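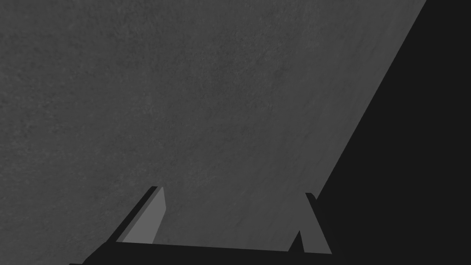 Home Blog Projects About Contact

22/06/2025 – by Natália Koubek

I've been going back and forth for weeks on which gripper to put on the arm, and I finally did what Igor kept telling me to do and tried them in simulation before spending any money. Smart man, very annoying. I started with the plain two-finger one, the Jilterach model, and set the wrist camera looking out past the fingers at a bare gray tabletop, with nothing to pick up yet. I like how much of the table you get between the fingers with them spread like that, and you can see the edge of the table run off into black on the right. I had worried the palm would eat up half the view, but it stays down at the bottom where I can live with it.

The other one I'm comparing is the Ollix, which has three fingers and looks fantastic in the brochure. In the simulator it was a pain! With the same camera mount, one finger sits right across the spot I care about most, and moving the camera out to the side meant redoing my calibration. I did that twice and then went to make a sandwich.

So, numbers. I ran 400 grasps with each, on a little block dropped at random places on the table. The Jilterach missed 44 of them, nearly all close to the table edge, where my approach angle gets silly. The Ollix missed fewer, but every grasp took longer and the fingers kept bumping the tabletop on the way down – I may have the fingertip height wrong in the model, so don't quote me on that one.

For the controller I've stuck with Govum. The menus are awful, but it let me slow down just the last bit of the close (the part where the block likes to squirt out sideways), and that helped more than any of my fiddling with friction settings.

Next up is a darker table texture and some thinner things to grab, maybe a pencil. Birgit has a real two-finger gripper she'll lend me in the fall if I promise to bring it back with all its screws.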